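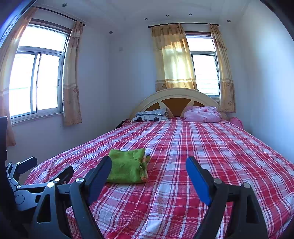
Green towel, folded, on a checked bedspread.

Velano wheeled robot kit: inspection before first power and every month after
Checked version, July 10, 2022

I wrote this list for my own kit and I share it for other builders who have the same model or a similar one. Please go from the top to the end in the given order. My comments are from my own inspection, so your results can be different. Where I write "not passed", I did not connect the battery until the point was corrected.

PART A - BATTERY AND CHARGER

A1. Battery pack is flat on all sides, no swelling, no sweet smell.
Result: passed.
Comment: I put the pack on a piece of glass and it did not rock. If yours rocks even a little, do not charge it and bring it to a collection point.

A2. Plastic cover of the pack has no cuts or deep marks.
Result: passed with remark.
Comment: One small scratch near the label, only on the surface. I wrote it down to compare in the next months.

A3. Battery plug and charger plug are of the same type, and red goes to red.
Result: not passed, then corrected.
Comment: The Rukau charger was delivered with two adapter cables and one of them had the colours reversed. I cut this cable in the middle so that it can't be used by mistake. Pandadard, the shop where I bought the charger, sent a new one without discussion.

A4. Charger is set to the correct cell type before the battery is connected.
Result: passed.
Comment: The Rukau keeps the last setting in memory. Look at the display each time.

A5. Charging place is hard, clear, and away from curtains and paper.
Result: passed.
Comment: I use a ceramic tile on the kitchen floor. I stay at home during the charging.

PART B - FRAME AND WHEELS

B1. All 4 motor brackets are tight.
Result: not passed, then corrected.
Comment: The rear left bracket could be moved with a finger. The manual doesn't say to use a lock washer, but I added one on every bracket.

B2. Wheels turn freely by hand with the power off.
Result: passed.

B3. No wire can touch a wheel or a gear.
Result: passed with remark.
Comment: The wires of the front motors are too long in this kit. I fixed them with cable ties under the plate and cut the ends of the ties flat, they are quite sharp otherwise.

B4. Weight of the robot with battery is written down.
Result: 1,279 grams on the kitchen scale.
Comment: This is more than I expected. For us it means that the robot doesn't go on the table, only on the floor.
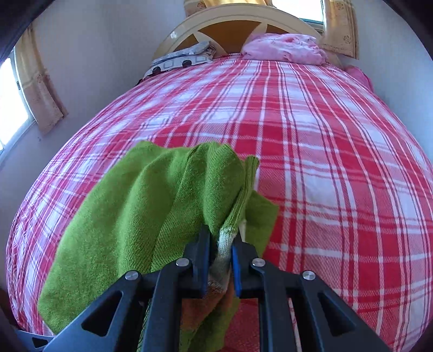
Can I leave the battery inside the robot when I don't use it for some weeks?
It is better to take it out, charge it to the storage level and keep it in a metal box in a cool room. Even with the switch off, the Velano board takes a very small current, and after a long time the pack can go too low.

PART C - ELECTRONICS

C1. Fuse is present and has the value which is printed on the board.
Result: passed.
Comment: The value is printed on the lower side, so you must look before you mount the board. I had to open it again.

C2. Solder joints are shiny, no bridges between pins.
Result: passed with remark.
Comment: Two joints on the motor driver were dull and I heated them again. A magnifying glass is a big help - my eyes are not so young.

C3. Main switch can be reached without putting a hand between the wheels.
Result: passed.

C4. With the wheels in the air, the robot stops when the remote is switched off.
Result: passed.
Comment: The remote works on 433 MHz. My robot needed roughly 2 seconds to stop, and for indoor use I accept this. I would not accept it outdoors near a road.

C5. Motor driver can be touched after five minutes of driving.
Result: open.
Comment: It was warm on carpet. I ordered a small heat sink from Georgiou and I will repeat this point when it is mounted.

PART D - PEOPLE AND ROOM

D1. Safety glasses for cutting wires and for soldering.
Result: passed.

D2. Window open during soldering, hands washed after.
Result: passed.

D3. Small screws and magnets are in a closed box, where small children can't reach.
Result: passed.
Comment: In January I found one screw under the sofa, so now I also check the floor with a torch.

Open points: C5. Next monthly inspection starts again with A1, also when the robot was not used.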